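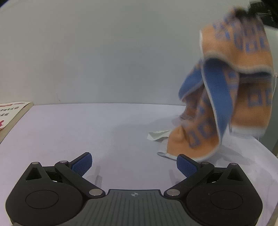
So I finally got to the open afternoon at Mesivero in January, after missing it two years running, and I came home with four pages of notes and almost nothing about the hardware. What I wrote down was rules! I run the safety paperwork for a much smaller shop, so this was pretty much my idea of a great day out.

Our guide was Naima Salem, and she started us off at the door with a laminated card everybody gets on day one. It's short. Fingers stay out of the jaws unless the tool is powered down. Sleeves get rolled up. If something slips, you let it slip — no grabbing for it. I asked if I could keep the card and she said sure, they print them by the 500.

Next came the cloth handling tables, where they work with towels and other floppy stuff. They have a written rule for what counts as a finished fold, and I loved how picky it was. The person running the gripper doesn't get to grade their own work. Somebody at the next station does it, and a bad run gets logged as a bad run, with a reason code, and stays in the log. The count on the whiteboard was 661 runs, with 44 marked bad, and Naima was perfectly happy to talk through those (mostly corners that got away from people).

Finger pads get checked at the start of each shift and again after lunch. You look for tears, press the edges, sign the sheet. Luvik, the place I visited last spring, only did this weekly, and I remember their sheet having a lot of blank boxes on it. Mesivero's had one blank, and a guy in our group spotted it before she did.

My one gripe was the stop button talk. It was rushed, and I still don't know who's allowed to restart a station after a stop. The card says "lead," the wall poster says "operator." I pointed it out and Naima wrote it on her hand.

Parking is behind the Morelli building, by the way, and the coffee is free until 3 p.m. I'm going to Gorkeo next if they ever answer my email.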